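Chapter 6
Learning to Grasp from Rendered Kitchens

What you need before starting: Chapter 4 (joint spaces, forward kinematics) and the first half of Chapter 5 (cloning from demonstrations). If you skipped the bit on action chunks go back, we lean on it hard from section 6.3 on.

6.0 Where this chapter is going

Grasping one object with one hand. Sounds small. Most of the trouble in kitchen tasks lives right there, in the half second before the fingers close, and a policy that gets it wrong will get everything after it wrong too. So we spend a whole chapter on it.

The running case is the Lovari task set, a group of simulated counter-top jobs: pick a thing up, put it in or on another thing, let go. Two arms, two multi-finger hands, one camera looking down at the work. We use Lovari because the scenes are cheap to make and easy to reset, and because its failures look a lot like the failures people get on hardware. Not exactly like. Section 6.7 is about the gap.

The method is called Vastidlow in the code and in the rest of this book. Three pieces, covered one per section:

Seeding. A person teleoperates a small number of demonstrations per task.
Spreading. Each demonstration is cut into object-centered segments and replayed with the objects moved, the counter swapped, the lighting changed.
Sifting. Replays that fail the success check get thrown out. What survives is the training set.

Spreading is where the volume comes from. Sifting is where the quality comes from, and it's the piece students tend to under-build. A bad success check lets through grasps that only worked becuase the physics was sloppy.

6.0.1 Numbers to keep in your head

For the fruit tasks: 144 seed demonstrations, spread to nearly 600 kept episodes per task after sifting. Policies trained on seeds alone learn to reach. They mostly don't learn to close. Policies trained on the full set do both, with most of the leftover errors in the wrist angle.

Write that last part down. Wrist angle, not position. A pear on its side has a fat end and a thin end, and a hand that arrives at the right spot with the wrong roll will squeeze the thin end and shoot the fruit across the tray. The training loss hardly notices. The success rate notices a lot.

6.0.2 What the second arm is doing

In the single-hand tasks, the spare arm gets a hold command. It still shows up in the observation and it still has entries in the action vector. Two ways to deal with this:

Mask it. Drop the spare arm's joints from the loss. Faster training, but the arm can drift at test time, and a drifting arm changes the image.
Keep it. Train on the hold command like any other action. Slower, a bit wasteful, stable.

Vastidlow keeps it. We tried both in the Lucero ablation (section 6.5) and masking hurt more than expected, nearly all of it from the camera view changing as the arm wandered.

6.0.3 Pre-grasp, grasp, lift

Labels matter here, so fix them now. Pre-grasp: hand near the object, fingers open or partly curled, no load carried. Grasp: fingers and thumb on opposing sides, closing force commanded. Lift: object leaves its support. The segment cut in Spreading goes at the start of pre-grasp. Cut later and the replayed hand clips the object on the way in, cut much earlier and you waste steps on free motion that a planner could fill.

A single image often can't seperate pre-grasp from grasp. Curled fingers over a fruit look the same in both, you need the force signal or the next few steps. This is one reason the policy gets 2 observation steps as input, the current one and the one before.

Keep the pear task in mind as you read. Fruit in a wooden tray, right hand working, left hand held up clear of it, a pot off to the right. The tray rim is the awkward part: the forearm has to come in over it while the thumb side of the hand stays low against the planks. Any replay that moves the tray has to move the approach along with it, or the forearm runs into the rim.

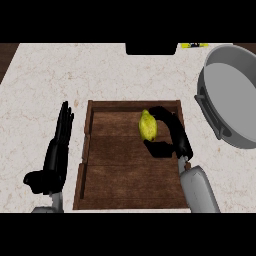
6.1 Seeding: collecting demonstrations

Start with the operator. Before any recording, run the task by hand until resets feel boring, then record. Early demonstrations carry hesitations, and Spreading copies every one of them into the replays. The Illeck interface used here logs joint targets for both arms and hands at each control step, plus object poses read straight from the simulator. Save the poses. Without them there's no object frame to cut segments in and the rest of the chapter doesn't work.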